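Visit to the Wovden Home Furnishings Center, Badham

In September a delegation of 31 members of the Stesamard Housing Association visited the Wovden center in Badham. The group was received by Zulema Godoy, who manages the showrooms, and was taken through the storage and living room sections before lunch.

The association furnishes 173 rental apartments and is now reviewing what it buys for them. Members were therefore most interested in low cabinets, and in particular in white units with grooved fronts, which several tenants have requested. Ms. Godoy explained that such fronts need regular dusting along the grooves, and that a glossy white finish shows marks sooner than a matte one.
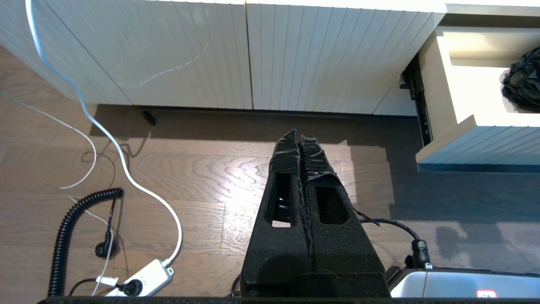 Drawer slides were discussed at some length. Ms. Godoy recommended metal slides for rental use and advised the association to keep spare pairs in stock – the center supplies them in boxes of 100. She also spoke in favor of raised feet, as a gap under the cabinet makes it easier to clean the floor.

The afternoon was given over to delivery and assembly. Vanderleia Xavier thanked the center on behalf of the association. A price list has been requested and will be sent to all members, together with the minutes of the visit.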